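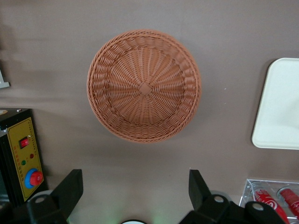

Open Day at the Horley Basket Works, Drakstead

April 30, 2025

I wanted to visit the Horley works since I moved to this part of the country, but they open their doors to visitors only two times in a year, once in spring and once in December. In December the train from Pullmont was canceled and I stayed home. This year the train was on time, and I arrived in Drakstead before the gate was open.

From the station it is a walk of 20 minutes, first along the main street and then beside the river. The path is good but there are no signs after the bridge. I followed two ladies with empty shopping bags and this was the correct decision.

The entrance is free. You write your name in a book and you receive a paper sticker with a color, and the color is your tour group. I was in the yellow group. Our guide was Rosario Grasso, who learned the work from an uncle and has been at Horley for most of his life. He speaks quietly, so I recommend to stand in front.

The Willow Yard

The tour starts outside, behind the main building. The willow stands there in bundles, sorted by length. I had always thought that brown willow and white willow are two different plants. Mr. Grasso explained that it can be the same plant: the brown one keeps its bark, and the white one is peeled. There is also a third color, called buff, which is more like a light leather. For this one the rods are boiled with the bark on and peeled after, and the color of the bark goes into the wood.

The tank for the boiling is very old and it was not in use during our visit. Next to it is a long trough with water where the dry rods are soaked before weaving. How long they must stay there depends on the thickness and on the bark. One man in our group wanted an exact number of hours, and Mr. Grasso told him that he bends a rod and listens to it.

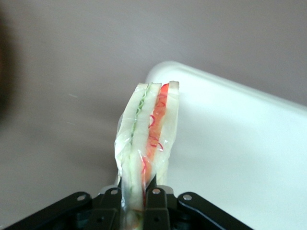
After the yard we went up to the weaving room. It is on the second floor and has windows on both sides, and the weavers sit very low, almost on the floor, with a sloping board on their knees. I did not expect this. It looked uncomfortable to me, but one of the weavers said that her back hurts only on the days when she sits in a normal chair.

We could watch how a round base is started. Four short sticks are split in the middle, and four others are pushed through them, so that you have a cross. Then a thin rod goes around the cross and slowly the sticks are opened like the spokes of a wheel. She did this while she was talking with us and almost never looked at her hands. After that come the long rods for the sides, which are bent upward and tied together at the top. At this moment it looks more like a cage for a bird.

The room was full and our group had to leave when the blue group came up the stairs. For me it was too short. I would like to see also how the border is closed at the end, but we only saw finished ones.

Trying It Yourself

In the old packing hall there was a table where visitors could weave a small mat. It costs 4 dollars and you can keep the result. I made one together with a girl of perhaps ten years, and hers became flatter than mine. My mistake was that I pulled too strongly. The helper showed me to hold the rod with the thumb and let it find its place, and then the last rows went better.

The hall has also an exhibition about the history of the works. In the best year 50 people were employed there and they made 4,000 baskets, many of them for laundries and bakeries. I liked the order books very much. Somebody had drawn each model in pencil with the measures beside it, and the handwriting changes every few pages.
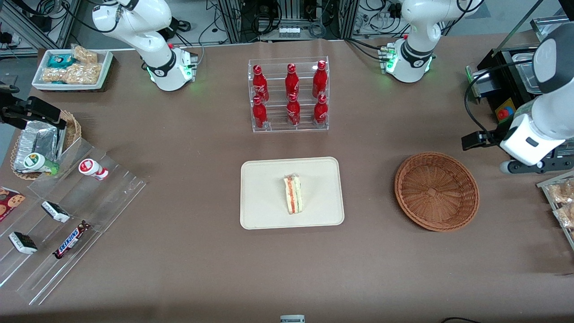 The shop is in the same hall, near the exit. The prices are not low, but after seeing the work I understand them. I bought a small bread basket in buff willow. They also sell bundles of willow for people who weave at home — the lady at the cash desk said you should order these before, because on open days they are gone by noon.

For lunch I went back over the bridge to the Inthanon, a small Thai restaurant with a blue door. The noodle soup was very good and they let me put my basket on the windowsill.

Practical Information

The train from Pullmont goes every hour. Parking at the works is only for people who cannot walk far. The stairs to the weaving room are steep and there is no elevator, but the yard, the hall and the shop are all on the ground level. Photos are permitted everywhere except in the weaving room, where you should ask first. The next open day is in December, and the date will be on the notice board at Drakstead station.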